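The lifespan of a low-voltage lead

Most of the small electrical goods in a house are supplied through a lead that can be unplugged at one end or both. The appliance gets the attention and the warranty card. The lead is usually made by another firm, to a price, and is the part most likely to need replacing first.

Qistina Lumenta has kept records of failed leads for the repair workshop at Ormont since it opened. The register now holds 1064 entries, each with the appliance, the outer diameter of the cord, the type of plug and the position of the fault measured from the nearest plug body. She did not set out to study leads. The register began as a stock list, so that the workshop could order the right replacements, and the column for fault position was added when the bench staff noticed that they were cutting off the same short piece every time.

The position column is the most useful part. In 86 per cent of entries the break lies within 50 millimetres of one end or the other. Breaks in the middle of the run are uncommon and nearly always have an outside cause: a chair leg, a door, a vacuum cleaner, a rabbit.

The reason is mechanical. A flexible cord contains conductors made of many fine copper strands, laid together with a twist. When the cord bends, the strands on the outside of the curve are stretched and those on the inside are compressed. The twist shares this out, because each strand passes from the inside of the curve to the outside and back over a short length. With a wide curve the strain stays small and the copper will tolerate a great many cycles. As the curve tightens, the strain rises and the number of cycles to failure falls steeply.

At the plug, the cord passes from a part that bends freely to a part that does not bend at all. Without anything to spread the load, all the movement is concentrated in a few millimetres at the mouth of the moulding. The strands work-harden and break one at a time. For a while the remaining strands carry the current and the user notices nothing. Later the appliance works only if the lead is held at a certain angle, and at this stage most owners either tape it in position or bring it in.

A strain relief is meant to prevent this. The usual form is a tapered sleeve of soft plastic, cut with slots or ribs so that it is stiff at the plug end and increasingly flexible towards the cord. A good one makes the cord follow a curve of several times its own diameter when pulled sideways. A poor one has the right shape and the wrong hardness. Lumenta has a drawer of sleeves moulded in the same hard compound as the plug body, and they simply move the bending point to the far end of the sleeve.

Hardness also changes with age. Flexible PVC contains plasticiser, which migrates out slowly, faster in warm places. A sleeve that was satisfactory when new may be rigid after some years behind a radiator. The Kisten desk lamp, a common item at Ormont, has a lead of this sort. The register lists 173 of them, and the bench staff fit a replacement as a matter of course without testing the old one.

Length is a smaller factor than people expect. A long lead left slack on the floor may outlast a short one stretched to the socket, provided it is not trodden on. Short leads are under tension, and tension at the plug makes the bend tighter.

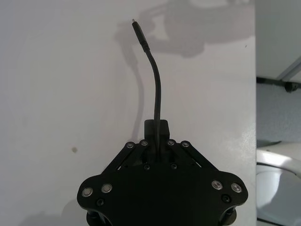 Barrel plugs bring a second fault, which the register lists separately. The plug is a cylinder held by a spring contact inside the socket, and it can act as a lever. A sideways knock on the lead may leave the cord undamaged and crack a solder joint on the circuit board instead. Workshops often misread this as a failed lead, because the symptoms are the same. The check is to try a known good lead of the same voltage and polarity. If the fault remains, the socket should be opened and its joints examined under a lens.

Angled plugs reduce the leverage, since the cord leaves parallel to the case and close to it. Brereo changed to an angled plug on its portable radio, and the number of socket faults logged at Ormont fell over the following winters. The number of cord faults did not change. The new plug had the old sleeve.

Repair is possible where the plug can be obtained. The cord is cut back well beyond the break, to a point where the strands are bright when stripped. Dull or darkened copper will not take solder properly and the cut should be moved further along. The replacement plug should have a sleeve that grips the outer jacket, so that a pull on the cord is not passed to the joints. Heat-shrink tubing in two overlapping lengths, the inner one longer, gives an acceptable taper where no sleeve is available. Polarity is marked on the cord before cutting and tested with a meter before the appliance is connected.

Moulded plugs with electronics inside are not worth opening. The workshop at Majimbun, which shares parts with Ormont, stopped attempting them last December and now keeps a stock of complete leads.

Storage accounts for a good deal of avoidable damage. Winding a lead tightly round its own power supply puts a sharp bend at the exit point and holds it there for months. A loose coil, tied near the middle and with the first hand's width at each end left straight, puts almost no strain on the cord. Unplugging by the body instead of the cord is the other habit Lumenta recommends. She has it printed on the collection slips, under the opening hours.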